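**Thread: snack storage in a shared office, or why the drawer**

1/ Spent part of the weekend rewriting how we store snacks on our floor. Posting the notes because two people asked and I would like to send a link instead of typing it again. This is about chip bags and a gray cabinet. Mute accordingly.

2/ Background. The office is one long room in the Sollstead building, concrete floor, desks on both sides. Snacks used to live in a cardboard carton under the printer. The carton had no lid and no internal structure. Anything that went in early stayed at the bottom until it expired.

3/ Last month I emptied the carton and read the dates. The oldest bag was from a Stitley order placed before I joined. I did not open it.

4/ Requirements, as agreed with Uchenna Okoro, who places the orders:
- closed storage
- no stacking more than one layer deep
- everything readable from standing height
- no purchase

The last one settled most of the other questions.

5/ We already had a cabinet. Gray, flat top, wide drawer with a dark metal bar handle. It had been holding a box of unclaimed adapters. The adapters went to the electronics shelf, where they are still unclaimed.

6/ Measured the drawer at 60 cm wide inside. Low walls, flat bottom. Low walls are a point in its favor: a tall drawer invites a second layer, and a second layer is the carton again.

7/ Why a drawer and not a shelf. Snack bags have no stable orientation. On a shelf they slump, slide over each other and end up on the floor behind the cabinet. In a drawer they can slump all they want. You look straight down at them and every label faces up if it was put in face up.

8/ Why not bins inside the drawer. I tried it with 4 Fundden dividers I had at home. Bags are pillow shaped. A divider sized for a small packet wastes space on a large bag, and one sized for a large bag lets the small packets drift. Took them out the same afternoon.

9/ Loading order, for anyone copying this:
- large bags first, at the back, seam side down
- medium bags in front of those, same way
- small packets last, along the handle side

Small packets go first in terms of consumption, so they should be reachable with the drawer open a hand's width.

10/ Opened bags do not go in. An opened bag is either finished, clipped and kept at your own desk, or poured into the bowl on top. Crumbs in a flat-bottomed drawer collect in the corners and you need a vacuum nozzle to get them out.

11/ On the bowl. It's small, white and shallow, and it lives at the back left of the cabinet top. Ilaria Lombardi wanted a bigger one. I argued against it: a big bowl gets filled, and whatever is in it by evening is stale. A shallow bowl gets a handful at a time. We kept the small one.

12/ Back left and not front left, by the way. Front left it gets knocked when someone pulls the drawer with their hip in the way. Tested involuntarily on Thursday with sesame crackers from Hoàng.

13/ Restocking procedure. Pull the drawer all the way out. Take everything out. Wipe the bottom. Then load in the order from 9/. Partial restocking on top of old stock is where dates get lost, so we don't do it, even when there are only a few bags left.

14/ While the drawer is empty the bags have to go somewhere. We put them on the floor beside the cabinet, left side. The top stays clear except for the bowl, so there's room to set a bag down and read the print before it goes in.

15/ Chair clearance. The nearest desk chair sits on the right of the cabinet. It has a wide base on rolling casters – and if it is rolled in too close the casters meet the drawer front. Push it right before you pull. I have considered tape on the floor and decided it would look like a crime scene.

16/ The cabinet mid-restock, drawer out, bowl in position:

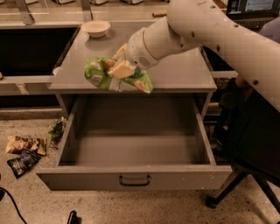 *Drawer open and empty. Green bag over the front edge of the top, the others on the floor to the left.*

17/ Note how the packets on the floor overlap already, the navy one against the yellow and brown one. Bags do this on any surface given the chance. In the drawer I lay them with the edges just touching and accept some creep over the week.

18/ The small dark green packet leaning on the cabinet side is the type that causes trouble. Crumpled, doesn't lie flat, and it'll ride up on its neighbor and catch when you close the drawer. Those go along the handle side with the other small ones and get pressed down by hand before closing.

19/ Floor staging has one weakness, namely cables. There's a black one on the floor on that side. Keep the bags clear of it or they get dragged when someone moves equipment.

20/ Questions so far.

"Why not a vending machine?" See requirement four.

"Does chocolate go in?" No. The radiator is close enough in winter that I don't want to find out. Chocolate stays in the fridge door.

"Who restocks?" Whoever's name is on the card inside the kitchen cupboard door.

21/ Inventory is a sheet of paper. I had a spreadsheet for 2 weeks and I was the only person who opened it. The paper is in the kitchen, with a pen on a string. Columns are item, date in, date on bag. No quantity column. If the drawer looks low, it's low.

22/ Cost to date: nothing. The Fundden dividers are back in my kitchen holding batteries. Sheet 814 of the office supply pad is the first inventory page, for those who like provenance.

23/ Open issue: tall cylindrical cans. They don't fit under the cabinet top when upright and they roll when laid down. Uchenna has stopped ordering them for now. If you have a solution that isn't a rubber mat, reply here. I have tried the rubber mat.

24/ Next restock is Sun 4 October, before the Monday crowd. Ilaria has asked for the paprika ones again. They're on the order.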